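Hakesen, 8 October 2021

I've been meaning to get over to Busora for ages, and last week I finally did (they have very good coffee, so I may invent a reason to go back). If you haven't run into them, they're a small outfit upstairs from the old print shop, and what they do all day is collect examples for a robot arm to learn from. Lots and lots of examples! The news is that their first big batch is finished. It's called Requena, it has 1,481 recorded runs in it, and every one of them was made in simulation by a person sitting at a desk with a controller in each hand.

Shirley Rowbotham runs the collecting side, and she sat me down next to Danang Jugah while he worked through his morning list. The job he was on involves a little chest of drawers on a table and a few small things that might or might not go in a drawer. Each run starts with a line of text telling him what to do, he does it, and the computer saves every joint position along the way. Then he hits a key and gets the next one. He's quick, too. I'd barely read the instruction before he was reaching for a knob.

What surprised me was how much of the talk in the room was about drawers. How far is open? If the arm bumps the chest on the way in, do you keep the run or toss it? Shirley's rule is that a bump stays in as long as the job gets done, and Danang thinks that's too generous, and they clearly have this conversation a lot.

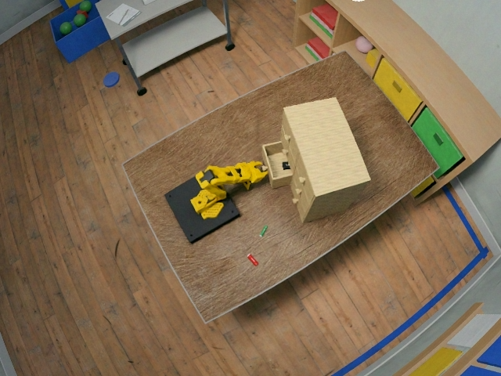
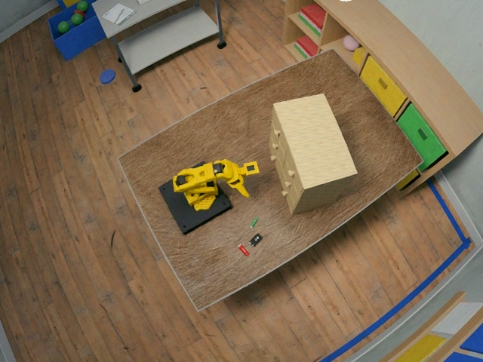

The other half of the work is checking. Inmaculada Zabala watches the runs back at double speed and marks each one keep, fix or drop. For Requena she dropped 184 of them before they got to the final number, mostly for dull stuff like a run that was saved too early or an instruction that didn't match what the person did. "I can forgive a wobbly reach," she told me. "I can't forgive a label that says red when they picked up green." She has a sticky note on her monitor that just says READ IT AGAIN, in capitals.

I got to have a go myself, and oh boy. I've played plenty of video games and figured I'd be fine. My first try at a drawer I came in much too high and waved at the knob like I was saying hello to it. Danang was very kind about it. By my sixth go I had the thing open, and Inmaculada, who had wandered over by then, said it was a drop. Fair enough!

The part I liked best is that they don't want everybody working the same way. There are six people on the collecting team, and Shirley can tell some of them apart from the motion alone. One always swings wide, another creeps up slowly and then grabs. She used to try to smooth that out and she's stopped, on the theory that a learner fed one person's habits will pick up that person's bad ones too. They also move things between runs, so the objects don't sit in the same spot every time and the arm can't get by on memory.

So who gets all this? Requena goes first to Soseo, where Estíbaliz Escobar's group will train on it and report back. She joined us by video for a few minutes and was pretty frank that she doesn't know yet if the batch is big enough. Her guess is that picking things up will come along nicely and that drawers will be a pain, mainly the last little bit of closing one. She's holding back 40 runs nobody gets to train on, leaving 1,441 for the actual learning, and she'd like a first set of results in November.

In the meantime the Busora folks are already on to the next list. It has cupboard doors in it, and Danang isn't looking forward to the hinges. They're hoping to take on a couple more collectors for it as well, no experience needed, and Shirley says the test is simply an afternoon at the desk with a stack of instructions. If you're interested, ask for her at the front door. I'd put my own name down, but I think my drawer run has already been seen by the person who decides.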